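Sliding doors, week whatever

I promised an update on the two-armed build back in February and then went very quiet, so sorry about that! My excuse is that I've been at the shared shop in Bononby most evenings, and by the time I get home I can't face a keyboard.

Quick recap for anyone new. Dai is the robot (white torso, two arms, no legs, no plans for legs). Drosteline is the control code I've been writing for it, and Rarby is the simulator setup I bolted together so I can break things for free. I spent 400 dollars on motors last year and would like them to stay in one piece, so everything gets tried in Rarby first.

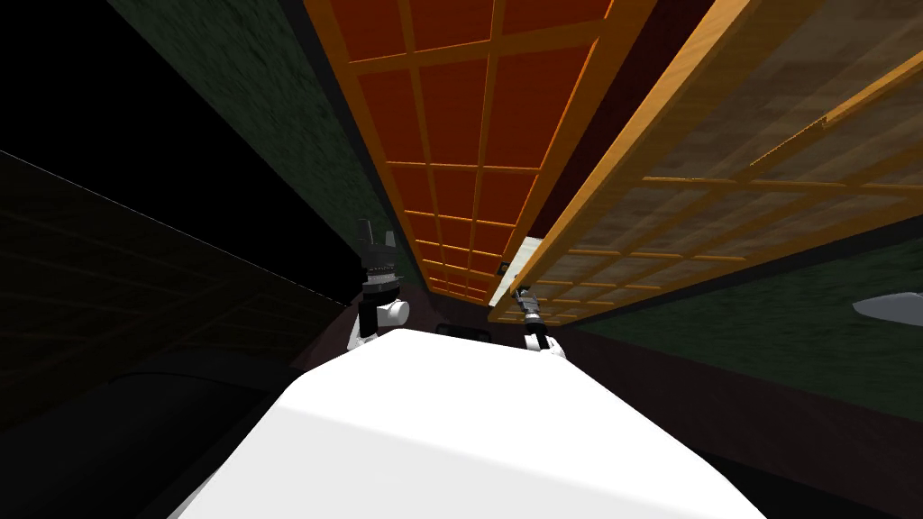

My big job this month has been reach planning for lattice doors, the kind with thin slats and a panel in every square. I love these doors and they are a total pain. The planner wants one nice solid surface to aim at, and it gets a grid. Then I went and put an orange-red panel right beside the honey-colored one, with only that narrow maroon strip between them, and gave myself two grids to sort out. The right gripper is the one I've been fussing over, the one with its fingers up near the bottom of the orange lattice. I ran 200 attempts with the old settings and got a success rate I'm not going to print here. After I slowed the last bit of the approach way down (500 milliseconds longer, which feels like forever when you're watching it) things got a lot better, and I'm now sitting at almost 40 clean runs in a row.

The other thing eating my evenings is finger spacing. I'd been opening the gripper all the way every single time, mostly out of laziness, and that's fine for a chunky handle but silly for a slat. So now Drosteline picks an opening before the arm moves. I still need to redo the wrist limits to go with it, and I keep putting that off because the file is a mess and I'm the one who made it a mess.
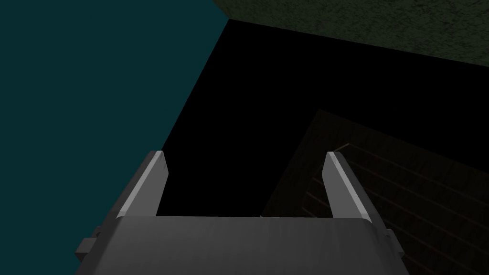
Gripper from behind, fingers apart and nothing between them.

Next up is the wrist file (ugh), then a proper cleanup of the door models so I can share them. If you've done slatted doors with a two-finger gripper and have settings you like, please leave them in the comments!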